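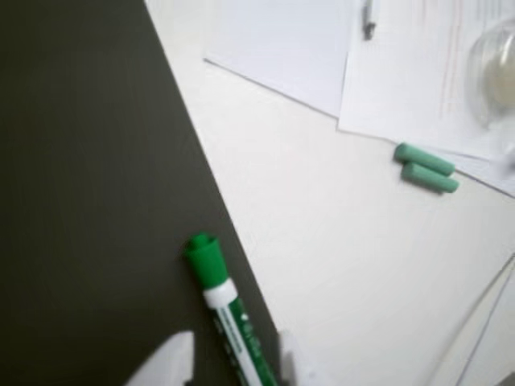
Okay, week 6. This is the writing-by-hand unit, which is the one people either love or spend texting under the table, so I've tried to keep the notes short enough that you'll read them before class and we can use the time for talking. (They're still longer than I promised. Sorry.)

Reading for this week: the Wieser chapter in the packet, all of it, and the first half of the Weerakoon essay. If you only have time for one, read Weerakoon. She's shorter and she's funnier.

## Where we left off

Last week we got as far as the idea that a writing surface teaches its user what writing is for. Clay wants short strokes. Wax wants to be smoothed over. Parchment is expensive, so you scrape it and use it again, and you plan your page before you start because a mistake costs you. Dong-geon asked at the end whether this means the surface decides what gets written, and I gave a mushy answer because we had two minutes left. Let me try again.

I don't think the surface decides. I think it sets a price. Every surface makes some kinds of writing cheap and some kinds expensive, and people mostly do the cheap thing, and then after a few generations the cheap thing looks like the natural thing. A merchant who keeps his running figures on something he can wipe will keep a lot of running figures. A merchant who has to ink every one of them onto good paper will do more of it in his head. Same merchant, same sums, and we end up with completely different boxes in the archive.

That word "archive" is going to matter a lot this week, so hang on to it.

## Writing that was meant to disappear

Most writing in most of history was never supposed to last. Kids' practice letters, shopping, tallies, messages to the person in the next room, who owes what until the end of the month. We have very little of it, and the bits we do have survived by accident. A wet ditch, a fire that baked something hard, a scrap of paper used to stiffen a book cover.

So when a historian tells you "people at this time wrote mainly legal and religious texts," your first question should be: wrote, or kept? I say this every year and every year somebody puts "medieval people only wrote about God and land" in the midterm. Please don't be that person!

Here are the main erasable surfaces we'll be dealing with:

- **Wax tablets.** Used for an astonishingly long time. You write with the pointed end of a stylus and rub it out with the flat end. Often hinged together in pairs, so they close like a book and the writing doesn't get scraped.
- **Slates.** Individual ones for pupils, framed or unframed. Cheap where there's slate in the ground, less cheap where there isn't. Noisy. Every memoir of a slate classroom mentions the noise.
- **Treated pages.** Paper or parchment coated so that you could write on it with a metal point and wipe it with a damp cloth. Sold as little pocket notebooks. These are my favorites and I'll bring a modern copy for you to try.
- **Sand trays and dust boards.** Good for arithmetic and for learning letter shapes. You need a finger and something flat, and that's all you need.
- **Big shared boards.** The odd one out, and the one we'll spend most of the second hour on.

The reason the shared board is the odd one out is that all the rest are private. One person, one surface, held in the hand or the lap. The board on the wall turns writing into something a whole room looks at while it's happening. That's a huge change, and it's easy to miss when you've been staring at one since you were five.

## The Haslinger account book

Your main source for the session is the Haslinger account book, which begins in 1652 and was kept by a family of grain dealers. You've got photocopies of three openings in the packet. The handwriting is rough, so I've typed up the English on the page behind each one. The translation is Ferdinand Zürcher's and he's generously let me use it again.

Look first at how clean it is. Hardly any crossing out, neat columns, totals that work. Now ask yourself when you last did a page of sums with no crossing out. This is a fair copy. Somebody did the messy version elsewhere, and then it was written up in ink, probably in one sitting at the end of each month (look at how the color of the ink stays steady down a page and then shifts).

And we get lucky, because in the margin of the second opening there's a note that Zürcher translates as "from the small table, before it was wiped." Eight words, and I could teach a whole term on them. What was the small table? People have argued about it. Wieser thinks it was a wax tablet, and he has a decent case, given that wax was still hanging on in some trades. Zürcher thinks it was one of the coated notebooks. I go back and forth. I used to be firmly with Wieser, then I handled one of those coated notebooks and found how easily it slid into a coat pocket, and now I'm wobbling.

What I care about more is the word "before." The writer knows that the record is about to vanish and that this copy will be the only one. There's a tiny bit of nerves in it. I may be reading too much in, and you're welcome to tell me so.

**For your notes, jot down something on each of these before class:**

1. Who do you think the fair copy was for? Family, tax people, a court, God?
2. If the small table had survived and the book hadn't, what would we think the Haslingers were like?
3. Is there anything in the three openings that looks like it was *not* on the small table first?

Number 3 is hard. Look at the bottom of the last opening.

## Brigitta Wallner on schoolrooms

The other thing I want you to know about is Wallner's work on village schools, much later on, when pupils are writing on slates and the teacher has a board up front. She went through 85 school inspection reports from the Flarham district looking only at what the inspectors said about equipment. It sounds deadly and it's wonderful.

Her finding, in short: inspectors loved the big board and distrusted the slates. They thought the board made pupils sit up and face the same way. They thought slates made them hunch, whisper, spit (to clean them, yes) and copy from each other. And they worried about something I'd never have thought of, which was that a slate keeps no record. You couldn't check at the end of the year whether a child had improved. One inspector complains that he has "eighteen pupils and not one line of their work to judge them by."

That's why copybooks come in. The copybook isn't there because it's better to write on. It's slower, it blots, it costs the parents money. It comes in because somebody far away wants to look at it later. I'd like you to think hard about this, because it's the Haslinger problem flipped around. The Haslingers copied from the wiped thing to the kept thing because *they* wanted a record. The pupils did it because someone else wanted one of them.

Anwara Weerakoon picks up from there in her essay, and she's pretty rude about it. Her line is that a child who's only ever written on paper that will be inspected has never really had a draft. I think she overdoes it. Still, I've noticed that when I ask this class to write something on a sheet I'm going to collect, the room goes silent, and when I ask for the same thing on scrap, everyone starts scribbling at once. So she may be on to something.

## A quick word on terms

People mix these up, so, for the purposes of this course:

- **Draft**: writing you expect to change.
- **Fair copy**: the tidy version made from a draft.
- **Ephemeral**: not meant to be kept. A thing can be ephemeral and still be finished (a sign saying "back at noon" is not a draft of anything).
- **Palimpsest**: a surface that's been erased and reused with the old writing still faintly there. Please use it for actual surfaces only. If I read one more essay calling a city a palimpsest I'm going to lie down in the hallway.

## For next time

Keep a log, for one ordinary day, of everything you write by hand or otherwise that you don't expect to exist in a month. Texts count. Writing on your hand counts. Numbers punched into a calculator, I'd say yes, but argue with me. One page, any format, and don't make it pretty.

Then pick one item from the log and write a paragraph as if you were a historian who had found only that. What would you get right? What would you get badly wrong? Last year someone did a sticky note reading "not the blue one" and it was the best thing I read all term.

Skasar's book on pocket notebooks is on reserve under my name, two-hour loan. Chapter 3 is the useful one. The pictures in the middle are worth a look as well, although the captions for the second and third plates got swapped in our copy.

We're in the Vorkley building again, same room, and the door sticks, so push. Bring the packet!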